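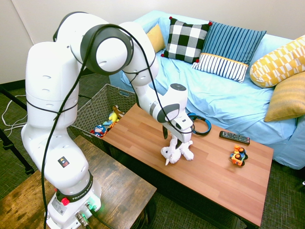
*Fig. 3. Brown wooden coffee table.*

## 3. Waxing with Pudo paste

The tin promises a finish in one coat. We have yet to see it.

1. Wipe the top with a barely damp cloth and leave it overnight.
2. Rub in a thin layer of paste, along the grain. Ignore the "generous amount" on the label.
3. Wait an hour, then buff with a clean cotton rag.
4. Repeat the next day. Two coats are the minimum, whatever Pudo says.

**Note:** Roser wax is sold as heatproof. Use a coaster anyway.

**Caution:** Used rags can catch fire by themselves. Dry them flat outdoors, never in a heap.

Old varnish must come off first (see section 2).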